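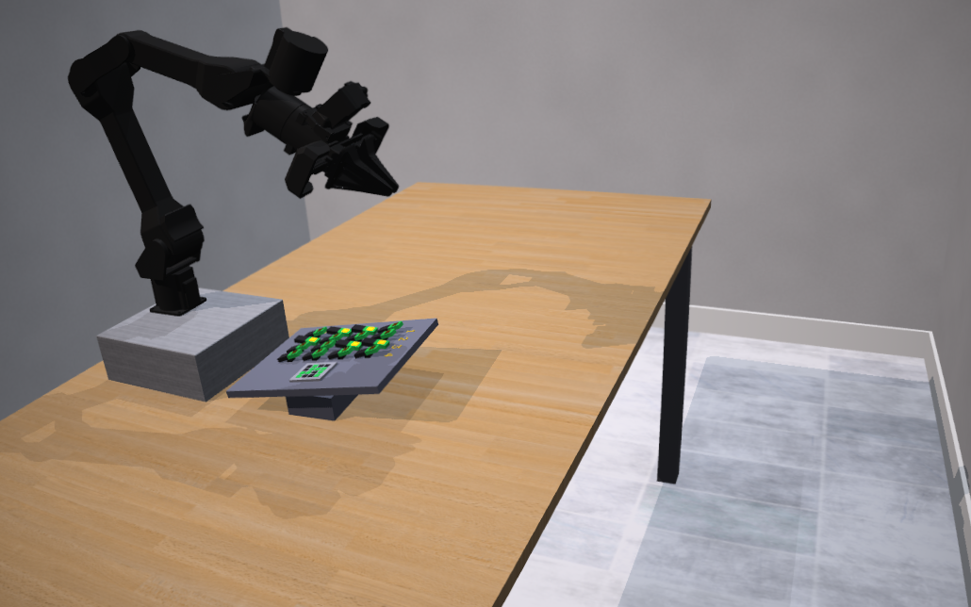
The long table, with the black arm on its gray block.

Hülya Kurtuluş had the Hodullow car on the jack when they called the drivers for the last heat. The left rear tire was down to the cords on the inside edge. She had one tire left, and it was softer than she wanted.

"Put it on," Brenda Gallardo said. She was already in the seat with her helmet in her lap.

"It won't last 30 laps."

"It doesn't have to. I need it to last until Fuentealba stops."

Fuentealba had won at Hendcombe every Saturday since the end of summer. He ran a blue coupe with a new engine and he always stopped for fuel just past halfway, because the engine was thirsty. Brenda's was old and slow and could go the distance on one tank. That was the whole plan.

Hülya put the tire on. She torqued the nuts twice, let the car down, and walked to the wall.

It was November and the lights had been on since five. There were some 2,200 people in the stands, most of them with blankets. Brenda started tenth and stayed there for a while. She didn't chase anyone. At lap 12 two cars touched in the far turn and went into the grass, and she came by eighth. By lap 16 she was fifth.

Fuentealba stopped on lap 17. His crew was quick, but he came out behind a pack of slow cars and had to work his way through them. Brenda took the lead when Clillo pulled off with smoke coming from under his hood.

"How is it?" Hülya asked over the radio.

"Loose."

"How loose?"

"Stop talking to me in the turns."

With 10 laps left she had half a straightaway on him. With five left she had four car lengths. The back of the car was stepping out every time she got on the gas, and Hülya could hear her lift early to catch it. She thought about telling her to let him go. Second place paid enough for tires and the entry fee. She kept her thumb off the button.

Fuentealba got beside her on the last lap, on the outside, and they went down the back straight like that. In the final turn the Hodullow car slid up the track. He had to lift or hit her. He lifted.

The check was for $2,548. Brenda folded it and put it in her glove.

Fuentealba walked over while they were loading the trailer. He looked at the left rear, which was down to the cords again, and pushed on it with his boot.

"You slid up on purpose," he said.

"No," Brenda said.

He looked at Hülya. She was winding the air hose and went on winding it.

"Next week, then," he said, and walked back to his truck.

They were out on the county road before Brenda said anything – she had been picking tape off the steering wheel for a mile or so.

"I could have held it a little lower," she said.

"I know," Hülya said. "Watch your speed through here."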